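Ticket: Label printer skips every second label
Product: Ellow desktop label printer, used with Wirkenen stock software
Raised by: Marisa Costa, Inum packing office
Status: Closed

09:15
Printer feeds one printed label, then one blank, all the way through a batch. Started after we changed to the new Nyberg rolls. The old rolls were 825 labels each and the new ones are 400. Same label size on the box. I have turned the printer off and on and cleaned the head with a wipe.

09:50 Support
Please hold the feed button until the light flashes twice, then let go. This runs the gap calibration. Send back the settings page it prints.

10:20
Done. Settings page sent by email. Still skipping, and now the text sits too low on the labels that do print.

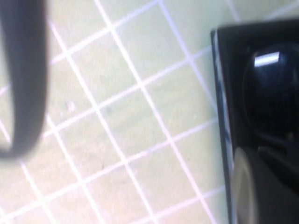
11:05 Support
Your settings page shows a gap of 2 mm. Nyberg lists the new rolls with a 3 mm gap, so the calibration has not been saved. In Wirkenen, go to Devices, Label stock, and untick "Use stored gap". Save, then calibrate again with the lid fully shut.

11:40
The box was ticked. Unticked it and repeated the calibration. Test run of 30 came out with no blanks and the text is back in the right place.

14:10 Support
Closing this. The tick box comes back on if the stock profile is re-imported, so check it after the October update.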